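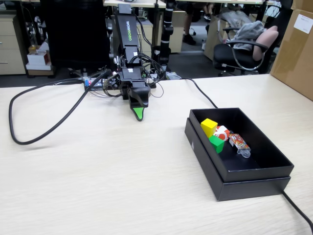

Contents | Previous | Chapter 2 | Next | Glossary | Index

Chapter 2
Boxes, Trays, and Small Goods

Most packing work is done on a table. Trucks, pallets, and shelving come later in this book. This chapter covers the first few feet of the job: a flat surface, an open box, and the small items that go into it.

A box with a lift-off lid is the usual choice for small goods. It has two parts, the base and the lid, and both need a place while the box is being filled. Many packers set the lid upside down or right side up beneath the base. The two parts then take up the space of one, and the lid cannot wander off to another table. Others lean the lid against a wall or lay it to one side. Any of these will do on a wide table. On a narrow one, stacking is better.

2.1 Shape comes first

Sort items by shape before you sort them by anything else. For the work in this chapter we use three groups.

Blocks have flat sides and hold their shape. A toy cube is a block, and so is a bar of soap in its carton. Blocks stand where you put them and can be pushed against a wall of the box or against each other.

Packets are soft or partly filled. Snack packets, seed packets, and refill pouches belong here. A packet has no true flat side. It bends at the ends and slides over whatever is under it. Left alone in a half-empty box, it will usually come to rest at an angle.

Odd pieces are everything else: a spool, a small figure, a bottle with a handle.

A mixed box holds goods from more than one group. A few cubes and one snack packet make a mixed box, even though there are only a handful of things in it. Mixed boxes are slower to pack than boxes of one kind, and they are where most beginners' mistakes are made.

2.2 Where to begin

Start in a corner. Place the first block so that two of its sides touch the box. Place the second against the first, along the same wall. Continue until the blocks are used up, then turn to the odd pieces, and leave the packets for last. A packet can be laid flat over a gap or tucked along a side, and it can be moved again without disturbing the rest.

Wiesława Makowska ran the packing room at Stojanovska, a mail-order toy firm, and kept a record of returned boxes for one season. Of 2452 boxes sent out, 200 came back with at least one damaged item. She opened every one of them herself. In most, the heavy items had been put in after the light ones. She changed the order of work in April and left the boxes, the tape, and the filler as they were.

2.3 Clearing the surface

The table matters as much as the box. Before starting, look at what shares the surface with you. Cords should run toward the back where possible and should not pass under the box, as a box sitting on a cord will rock. Tape and labels go on the side of your writing hand. Chairs should be pushed back if you work standing up. Cartons waiting on the floor are best kept along a wall, with their labels facing out.

Words to know

base: the part of a box that holds the goods
filler: paper or other loose material used to close gaps
mixed box: a box with goods of more than one shape group
odd piece: an item that is neither a block nor a packet

Before you read on

Find a box with a separate lid and gather four small items from your desk or kitchen, at least one of them a packet. Pack them twice, once in any order you like and once in the order given in 2.2. Close the lid and tip the box gently to each side. Open it and write down what moved. Keep your notes, as you will need them for the work on filler in the next section.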